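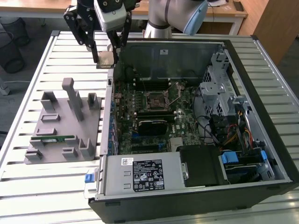 3.2 Reseating processors in used towers

The towers in the Ancombe lot reached the Mundside workshop in January, after long storage. More than 400 were opened. Each was laid on its side so that the motherboard could be worked on flat, with the side panel off and the parts to be fitted kept close by.

The processor went in first. The retention lever was released, the metal frame raised, and the contact area of the socket checked under a lamp for bent contacts and dust. The processor was held by its edges, lined up with the corner mark, and lowered straight down. It was not slid or pressed into place. The frame was then closed and the lever locked. Memory was left out until this step was complete, as modules in the slots next to the socket make it harder to get at the lever.

Boards with damaged contacts were set aside for the Moschos bench and are not counted in Table 2. Of the rest, 45 failed to start on the first attempt. In 40 of these the fault cleared when the processor was taken out and seated again.
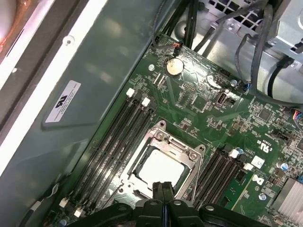

Does the memory need to be in place before a newly seated processor is tested?

At least one module should be fitted, in the slot named in the board manual, before power is applied. The other slots can stay empty for the first start.

Figure 3. Work on the processor socket, with memory slots on both sides.

Thermal paste was applied only after the lever had been locked. The Gromska lot, handled later, followed the same order and is reported in Section 3.3.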